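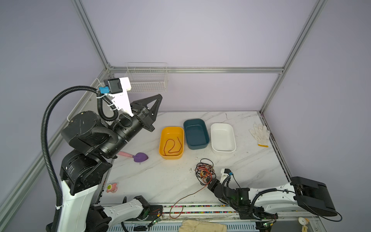
Sorting wire and string by type: bench notes from the two-arm trials

These tips come out of the Flatstead bench work at Wotdale, where we compared ways of teaching a two-arm cell to sort flexible scrap into trays. Most of them apply equally to a home workshop drawer.

Use open trays with rounded corners. Cable ends snag less and the last piece can be swept out with a finger. Colour matters more than size: in our comparison, trays of clearly different colours gave fewer misplaced pieces than three of the same grey.

Separate before you sort. A tangled bundle should be treated as one object until a free end is showing. Grip 10 mm back from that end and lift slowly. Pulling from the middle tightened the tangle in most of the 230 logged attempts. Rüdiger Weidemann's revised grasp rule (free end first, otherwise leave it) cut the mean time per piece to about four seconds over the previous version. 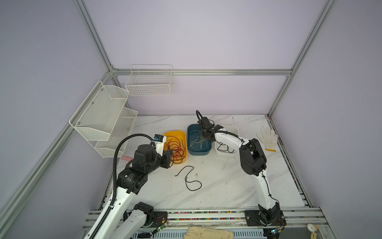

Trays in use during sorting, with one loose black cable still on the tabletop.

Anything longer than 650 mm gets coiled before it goes in. Long pieces drape over the rim and drag their neighbours out when the tray is moved.

Keep string out of the wire trays. It wraps around stiffer pieces and has to be picked out by hand.

Label trays on the short side, in marker on masking tape. Hildegard Seidel tried printed labels on the floor of each tray, but the contents covered them.

Check the bench surface at the end of each run. Dark cable on a pale top is easy to find; pale string is not, so wipe with a flat palm from back to front.

Results for mixed gauges are still being tabulated and will be added in September.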